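Sweeping, Washing and Sealing a Patio Without Losing Your Whole Weekend

Posted 16 September 2024

I put off dealing with our patio for so long that I'd stopped seeing it. Green fuzz in the shady corner, weeds in every joint, and a rusty ring where a plant stand had lived for years. When I finally got going it took me two afternoons, and most of the first one was spent doing things in the wrong order. So let me save you an afternoon!

Start dry. I know the hose is right there and it's so tempting, but if you wet down a patio that still has grit and leaves on it you just make soup, and the soup runs straight into the joints. Sweep first with a stiff broom, then go over it again at a right angle to the way you went the first time. I use an old Monusum yard broom with bristles worn down to half their length, and it works better now than when it was new.

Weeds next, while everything is still dry. I've tried boiling water, vinegar and one of those hooked scraper tools, and the scraper wins every time (an old butter knife comes a close second, just don't put it back in the drawer). Go slowly along each joint and pull the roots out whole if you can. The boiling water does work on little stuff, but carrying a full kettle across the yard over and over got old fast, and I splashed my foot once, which was enough.

Now you can get the hose out. For ordinary grime I mix a squirt of dish soap into a bucket of warm water and scrub with a deck brush, a small section at a time, rinsing before it dries. Leave soap to dry on concrete and you'll be looking at a cloudy film for weeks. Start at the house and work away from it so the dirty water is always heading for the yard.

A few stains that need something extra:

Grease from the grill. Cover it with cheap clay cat litter, grind it in with your shoe, leave it overnight and sweep it up. Then scrub with dish soap. Old grease may need two or three rounds.

Rust. Lemon juice on a small patch, ten minutes, scrub, rinse well. Try it somewhere hidden first – acid can lighten concrete, and it can really mark limestone or marble, so skip it altogether on those.

Green stuff. Oxygen bleach powder in warm water, brushed on and left to sit for a while. I like it better than chlorine bleach because I have roses along one side and I'd rather not find out what they think of it. Soak the soil near your plants with plain water before you start, too.

Leaf marks. These fade by themselves in the sun. I spent an hour scrubbing mine before a neighbor told me that.

About pressure washers. I rented one from Zimard for a day and had a great time, I won't lie, but I also blasted the sand out of half my joints and left a wobbly stripe by the back steps that's still there. If you use one, fit the wide fan tip, keep it well back from the surface and keep it moving. Goggles and closed shoes, please.

Once it's clean, let it dry right out before you put sand in the joints. Damp joints grab the sand at the top and leave a gap underneath. Pour it on, push it around with a soft broom, tap the slabs with a rubber mallet, and top up. I got through 5 bags. Store whatever is left in a bucket with a lid, as an open bag turns into a boulder by November.

Sealing is up to you. I sealed the section by the grill and left the rest bare, and the sealed bit does wipe up easier. Two thin coats with a roller, never one thick one, and wait for a cloudy, mild stretch if you can. In hot sun it goes tacky before you've spread it and you end up with lap marks. Cloudy days are good for spotting leftover patches, too, with no glare bouncing back at you. 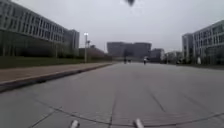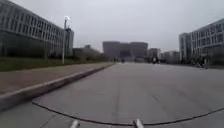 Gray slabs under a gray sky, with darker patches showing here and there.

One more thing on upkeep. I give ours a quick sweep when I take the trash out, and I move the flowerpots a few inches every so often so they don't leave rings. Pot feet help a lot if you have heavy planters. And hang the broom up on a hook when you're done with it, or the bristles will bend over to one side and stay that way.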